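Guides > Small Rooms > The Desk Corner > Section 8: Setting up the organiser, the rack and the cloth basket

July. Written by Anca Buzatu, with corrections from Rogelio Tan

If you have been following the guide in order, you will by now have your desk surface wiped down and your drawers emptied, and you may well be feeling that the room looks worse than it did when you began. Please don't lose heart! The drawers always look dreadful at this stage, and the pile on the bed or the floor will shrink quickly once the organiser is standing where it should be and starts taking things in.

We wrote this section for the tiered mesh organiser in the Plindton desk set, but it will do nicely for any stacked organiser with a top tier, a middle compartment and a bin or tray lower down. Readers with the older Lelar organiser will find that their bottom tray is a little shallower, and should look at the note after step 6 before they put anything in it.

8.1 Before you start

Have these to hand:

- the organiser, with its tiers already joined (see Section 7)
- the narrow wire rack for the wall, and its fixings
- one plastic basket, open at the top
- two or three clean cloths, folded or waiting to be folded
- a small lidded box for the things that roll about
- everything that came out of the drawers

Set aside an evening for it, or a Monday morning if the house is quiet then. I have known people finish the whole section before the kettle has cooled, and I have known others (I was one of them) who found an old notebook in the pile and sat reading it until supper.

CAUTION: Do not fill the organiser before it is in its final place. A full mesh stack is heavier than it looks, and the tiers can part from each other if you lift it by the top one.

8.2 Placing the organiser

1. Choose a back corner. The left one suits most right-handed people, as it leaves the right side of the surface free for writing, but do try it both ways before you settle.

2. Stand the organiser in the corner and pull it forward by the width of a finger. You want a little air behind it so that the mesh doesn't rub a mark into the wall, particularly if your walls are painted planks, which show every scrape.

3. Press down gently on each of the front corners in turn. If it rocks, fold a scrap of thin card and slip it under the short foot. Rogelio prefers felt pads, and he is quite right that they look better, but card is what most of us have in the house on the day.

8.3 Filling the tiers

4. Begin with the top tier. Keep it for something flat that you reach for often, such as a calculator, and resist adding much else. A long ruler can be laid diagonally across the top, where it stays easy to find and doesn't poke out over the desk.

5. Go on to the middle compartment. This is the roomiest part and it will try to swallow everything you own, so put in the larger pieces first: the document tray, the paper pad, then a roll of tape, and a wallet if you like to drop it there when you come home. If there is a space left beside them, the small lidded box can go in it.

6. Stand your notebooks in the lower bin with their spines facing you. Small stationery goes in the bottom tray. A stapler and an eraser sit there happily together, and paper clips are better off in the lidded box, where they can't work their way through the mesh.

NOTE for Lelar owners: your bottom tray will not take a full-sized stapler under the bar. Lay it on its side, or keep it in the middle compartment and move the tape down. 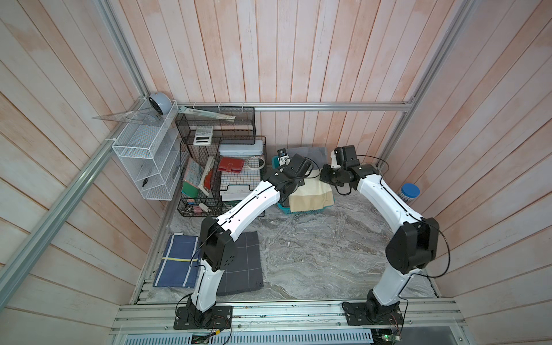
Do stop for a moment once the tiers are full and try taking each thing out and putting it back again. It sounds fussy, I know, but it is much the best way to discover that the notebooks are wedged too tightly or that the tape has to be moved every time you want the pad. Change whatever annoys you now, while the rest of the pile is still out and there is room to swap things about. My own organiser was rearranged so many times in its first week that I gave up writing the labels in ink, and I'd suggest pencil to anyone who is as changeable as I am.

8.4 Fixing the wire rack

7. Hold the rack against the side wall above or beside the organiser and mark the fixing points lightly. Leave enough height between the two for your hand to go into the top tier without knocking your knuckles.

8. Fix the rack with the screws supplied, following the leaflet for your type of wall. If you rent, the Marinescu hooks mentioned in Section 3 are a fair substitute, though you must leave them a full day before hanging anything from them.

9. Hang or prop the light, awkward shapes here. A set square is ideal, as it never lies comfortably in a tray and is forever being bent at the corners by heavier neighbours.

CAUTION: The rack is meant for small, light things only. Please don't put 200 sheets of paper up there, or a plant, or the good scissors. If a shelf begins to dip at the front, take everything off it and tighten the fixings before you use it again.

8.5 The cloths and the basket

You may be wondering what cloths are doing in a chapter on stationery. A desk corner gathers dust, crumbs and ink, and when the cloths live in a kitchen drawer at the other end of the house they simply don't get fetched. With a basket within arm's reach, you will find yourself giving the surface a quick wipe whenever you are on the telephone.

10. Clear a space on the surface large enough to fold on. Move any tall containers to the back corner opposite the organiser, with their caps on.

11. Lay the first cloth flat and smooth it from the middle outwards with the side of your hand.

12. Fold it in half, bringing the edges together, then in half again the other way. Keep the folded edge towards you. With a striped cloth, follow the stripes and you will hardly go wrong. A cloth with a fine grid on it is just as obliging, and I always keep one of those for showing children how it's done.

13. Check the folded cloth against the bottom of the basket. If it is too wide, make one more fold. A cloth that has been squashed in to fit will spring open again and take the others with it.

14. Lower it into the basket and let go once it touches the bottom. Plain cloths go in first in our house and patterned ones afterwards, so that we can tell at a glance which is which, but any order will do as long as everybody who uses the desk knows it.

15. Fold the remaining cloths in the same way and leave them to one side until the whole set is ready. Then put them in together.

NOTE: Never put a damp cloth in the basket. Hang it over a chair back overnight and fold it in the morning. This matters all the more with a solid-sided basket, where the damp has nowhere to go.

Rogelio would like me to add that the basket can be any colour you please, and that a bright one is less likely to be carried off to the bathroom. He speaks from experience. We have lost two to the bathroom and one to the garden shed, where it is now full of string.

8.6 If something isn't right

The organiser leans forward. Too much weight has gone into the front of the upper tiers. Move the heaviest notebook down to the bin and push the document tray further back.

Small things fall through the mesh. Line the tray with a piece of stiff paper, cut a little larger than you need and creased up at the edges. The Pelto drawer liner also works, and wipes clean.

The ruler keeps sliding off. Turn it so that it crosses from one back corner to the opposite front corner, and check that nothing underneath is lifting it in the middle.

The cloths won't stay folded. They are most likely too stiff from the wash, or folded too small for their thickness. Try one fold fewer and stand them on edge in the basket.

Everything fits but you can't find anything. Give it a week. If you are still hunting for the tape after that, it wants to be in a different place, so put it wherever your hand went first.

8.7 Keeping it tidy

Every Monday, or whichever day suits you, take out anything that has drifted into the wrong tier and give the surface a wipe with a cloth from the basket. Once a month, empty the bottom tray completely and tip out the crumbs. Replace used cloths as you go and fold the clean ones straight from the airer, when they are at their most willing.

The pile from the drawers should now be down to cables, old chargers and those keys that don't seem to open anything. Leave them in a bag for the moment. Section 9 begins with the cables.

Related sections
Section 3: Hooks and fixings for rented rooms
Section 7: Joining the tiers
Section 9: Cables, chargers and mystery keys
Folding for small baskets and shallow drawers
Caring for painted plank walls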